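Setting up a rack pick in Gekeck: my first week with the Balla gripper kit

Posted 23/02/2024

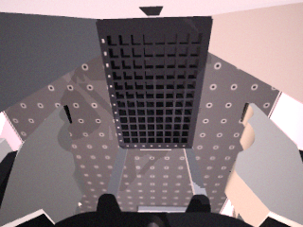
I've been putting off writing this one up because I wanted to do the whole thing twice before telling anybody else how to do it. The second go went a lot quicker than the first, so there's hope for all of us.

Quick background if you're new to the blog. Balla is a two-finger gripper kit from a small outfit called Vavdale, and it comes with a license for Gekeck, their simulator. You build your bench in Gekeck, practice your moves there, and then send the same program over to the real arm. I paid for mine out of our lab's odds-and-ends budget, and Vavdale doesn't know I'm writing this.

The job I picked is a plain one: close on a 96-well rack, lift it off its spot on a perforated deck, and set it back down in the same spot. If you can do that in simulation without a bump, most plate-moving work is a matter of changing the positions.

What you need before you start

The kit itself, a computer with a decent graphics card (mine is a few years old and it grumbles but copes), the Gekeck installer, and a free afternoon. Have your rack on the desk next to you with a pair of calipers. I skipped the calipers the first time and had to go back and redo everything from step 2, which was not my favorite evening.

Step 1. Load the bench

Open Gekeck and choose New Bench, then Deck With Rails. You get a plate full of holes, a pair of rails and the side structures already in place. There are fancier starting benches in the menu but leave those alone for now. Save it under your own name right away! The program will happily overwrite the stock bench if you don't, and then you're downloading it again.

Step 2. Bring in the rack

The library has plenty of labware, filed by number. Rack 21 is the one I used, a black one with eight columns and twelve rows when you look at it from the gripper's side. Rack 23 looks almost the same in the thumbnail and has a different height, so check the listing against your calipers before you place it. Mine was off by a hair and I typed in my own figure under Dimensions.

Drag the rack to the far end of the rails and let it snap. If it won't snap, zoom in and look for a corner sitting on top of a rail.

Step 3. Get your view right

Switch to Tool View, which puts you behind the fingers looking over the deck. It takes some getting used to. The rack narrows toward you, the far wells look much bigger than the near ones, and my brain kept insisting the whole thing was the wrong way round. The row and column marks along the rim don't help much either, at least on my screen, where they're too blurry to read. I ended up turning on the well overlay (View, then Overlays) any time I needed to know exactly which well was where.

Shadows are on by default. Wenjie Feng, who sits across from me, turns them off because they slow her machine down. I keep them on for placing things and switch them off for long runs. They make the deck look busier than it is, but without them I lose all feeling for how high the fingers are.

Step 4. Open the fingers and set the approach

Set the opening wider than your rack, not just equal to it. Then make three waypoints: one well back from the rack, one directly over it, and one at grip height. Call them something you'll recognize in a month. I used Back, Over and Grip, and I'm sticking with those for every bench from now on.

Between Over and Grip, drop the speed to 40 percent. You can go faster in the simulator and it will look lovely, but the real gripper has some wobble in it at full speed and you'll want the same program for both.

Step 5. Close and lift

Add a Close action, then a short pause, then a lift straight up. Keep that lift strictly vertical until you've cleared the rails. My first version had a tiny sideways drift in it, and Gekeck threw error 1908, which the manual describes as "contact outside permitted set." All that means is something touched something it shouldn't have. In my case it was the left finger and a rail.

If you get 1908 too, click the little arrow next to it. It jumps you to the exact moment of contact, and honest to goodness this is my favorite feature in the entire package. I wish every program I use did it.

Step 6. Put it back

Copy your waypoints, reverse the order, and swap the Close for an Open. Then look at the Open again, because copying brings along the force value from the Close and you don't want that. Run the full loop slowly and watch it from Tool View and then from the side.

Once it's clean, hit Repeat and go have a coffee.

Sending it to the real arm

Plug in the Balla controller, choose Transfer, and pick Dry Run first. Dry Run does the moves higher up with nothing to grab. I had to nudge my Grip point down a touch afterward, and that was the only change. For a kit at this price I was really pleased with that.

What I'd like to see fixed

The manual. Please, Vavdale, the manual! The section on waypoints reads like it was written for a different version, and half the menu names have moved since. I asked support and got a patient and very useful reply from Ursina Kälin the same day, so the people are great, but I shouldn't have needed to write in.

The labware search is also fussy. It wants the library number or the exact name, and typing "rack" gets you a list as long as your arm.

And the finger pads are sold separately. Mine came with the bare fingers, and they're fine for a rigid rack, but Jinfeng Long tried them on a thin-walled plate in January and it slid. Budget for the pads if you handle that sort of thing.

Would I buy it again? Yes, for a small lab that moves plates and doesn't have a programmer down the hall. If you already run a big system with its own software, you'd be paying for a simulator you won't open much.

My bench file is on the downloads page under "rack pick, second try." It needs the current Gekeck, and you'll have to put in your own rack height. Next up I'm doing the same move with a lid on, and if you've managed that with a Balla already, leave me a comment with your force settings.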